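Laundry task, door handle grip

prosine_kid
Our club's doing the laundry challenge and I'm stuck on step one, opening the washer door. Fingers slide right off the handle. Would softer pads help?

berk347
Pads won't fix it. Come in from the side and slow down!

Cremilda Barros
Not sure I agree, our Berkthorpe team swapped pads in April and it helped a ton. What's your start pose?

prosine_kid
Fingers wide open, basket with the teddy in front of the door, same every run.
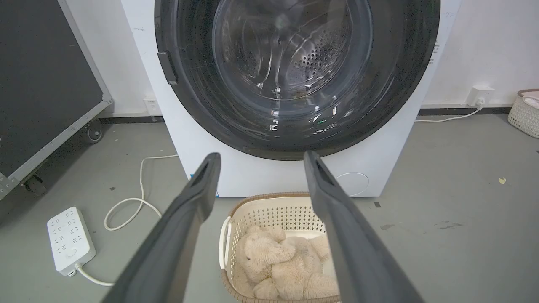 I've got 6 runs saved from that pose and I'd rather not redo them all (my teammates would kill me).

berk347
Try two at half speed first, then buy pads.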